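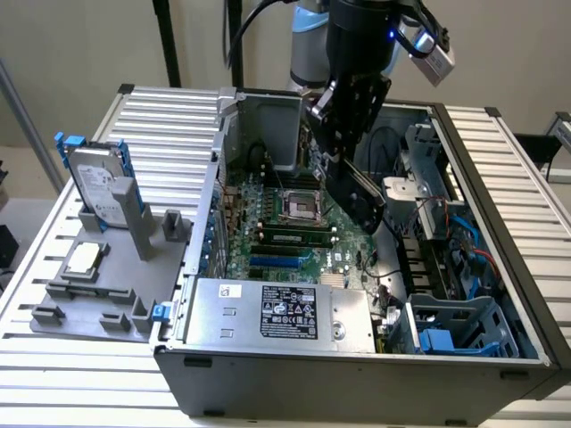 Inside the Desktop: Notes for Session Two
Instructor: Evaristo Figueroa
Bench help: Anisa Halim
Revised November 2, 2019

Welcome back, everyone! Last time we got as far as taking the side panel off, and I know a few of you were itching to go further, so today we take our time and get to know what lives in there.

Always lay the tower on its side with the open face up. It's so much easier on the wrists, and a screw you drop will stay where you can find it (mostly).

Start with the motherboard, the big green board in the middle. The socket near the top of it is where the processor goes. When the socket is empty and the bracket is open, please keep fingers, sleeves and screwdrivers well clear - the contacts bend if you so much as look at them wrong, and I have yet to straighten one to my own satisfaction.

Next come the memory modules, lying in their black slots. Press the clips outward and the module lifts. Don't wiggle it. Below those are the expansion slots, blue and black on this board, and a little silver heatsink sits down to the right of them.

The power supply is the silver box with the black label. Read the label, copy it into your notebook, and leave the box closed. We do not open power supplies in this class, ever.

Blue SATA cables run along the drive cage. Pull by the plug and never by the cord.

For next time: finish the Gurunau worksheet, and sketch your own board with the parts named. Pencil is fine.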